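Rullen Play Table, Set-up Guide
Section 4: Putting the top on the frame, first cleaning, and preparing the table for play

Before you begin this section, the frame from Section 3 must stand on its four feet and all eight side bolts must be in place but not fully tight. If you already tightened them, please open each one by half a turn. The top needs a little movement in the frame or the holes will not meet.

You need:
The table top
Bag C (long screws, flat washers, rubber washers)
The hex key from Bag A
A soft blanket or the flat carton from the package
A dry cloth

A second person is recommended for steps 1 to 4. The top is not very heavy, but it is wide and it is easy to hit a door or a lamp with it.

4.1 Fixing the top

1. Lay the blanket on the floor. Put the top on it with the smooth side down. Do not pull off the protective film yet.

2. Find the arrow on the underside. The arrow shows the side which will be against the wall.

3. Turn the frame upside down and lower it on the top. The arrow must be next to the crossbar with the Rullen label.

4. Look through each metal bracket. You should see a threaded insert behind it. If you see only half of the insert, push the frame gently with your hand until it is in the middle. Do not use a hammer.

5. Put one flat washer and then one rubber washer on every long screw. The rubber washer touches the bracket.

6. Start all screws with your fingers, three full turns each. Only when all of them are started, take the hex key.

7. Tighten in a cross pattern: front left, back right, front right, back left, then the middle ones. Stop when the rubber washer begins to become wider.

8. Now tighten the side bolts from Section 3 also.

CAUTION: Do not use an electric screwdriver for the long screws. It can lift the insert out of the top, and this damage is not covered by the guarantee.

NOTE: In tables of the first delivery, Bag C contained 9 long screws. One is a spare. Please keep it with this guide.

4.2 Turning the table over

9. Both persons hold the frame, not the top. Turn the table first on its side, wait, and then on its feet.

10. Press on each corner. If the table rocks, find the foot that is in the air and screw it out, one turn at a time. On carpet, let the table stand overnight and check again in the morning.

11. Pull off the protective film, beginning from a corner. Pull slowly and low over the surface. If the film breaks, warm it with your hand and begin from another corner.

4.3 First cleaning

12. Wipe the top with a cloth, lukewarm water and one drop of dish soap. Wipe again with clean water, then dry.

13. Let the top rest for one hour before you put anything on it. There can be a light smell from the film glue. Open a window and it will go away in one or two days.

CAUTION: Never use steel wool, powder cleaner or nail polish remover. For marks of felt pens, use the Lavwood surface cleaner or plain rubbing alcohol on a cotton pad, and try first on the underside.

If your top has accessory holes, clean the inside of them with a cotton swab once a month. Crumbs and modeling dough like to stay there. Dough that became hard can be pushed out from below with a wooden stick.

4.4 Preparing the table for pretend kitchen play

This part was written together with Mio Nishimura, who has used our tables with her kindergarten group since the first model. You may arrange everything differently.

14. Decide which side is for the cook and which is for the guests. With the table against a wall, the cook usually stands at the short side.

15. Put the big pieces first, such as a play oven or a large plate, at the far side of the table. Small food pieces come nearer to the child. 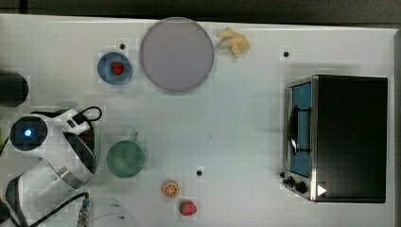 16. Leave the front part of the top free, as wide as the forearm of the child. If it is full, the children begin to cook on the floor.

17. Begin with few pieces. You can add more after one week, when the children know where the first ones belong.

18. At the end of play, everything goes back in the Skarneo bin under the table, heavy pieces at the bottom. The bin slides in from the left side only.

CAUTION: Play food must be large enough for the age of the child. If a smaller brother or sister also comes to the table, choose the pieces for the youngest one. Check for cracks every time you wash them.

NOTE: Do not put real hot pots or cups on the table. The surface becomes white where it was too hot and this cannot be polished out.

4.5 After the first weeks

19. Two weeks after the set-up, tighten all screws again as in step 7. Wood parts settle a little in this time, especially in April and in the fall, when the heating is changed.

20. Write the date of this check on the last page.

Spare parts
Long screws, set: order number 1358
Adjustable foot, one piece: order number 1969
Edge protector, Paracha type, gray: order number 2918

For questions on spare parts, write to Mitsuko Yoshida at the service desk and give the number that is printed on the crossbar label. Without this number we cannot see which screws you have, as the thread was changed after the first delivery.

Continue with Section 5 if you bought the shelf. If you have no shelf, go to Section 6, Changing the height.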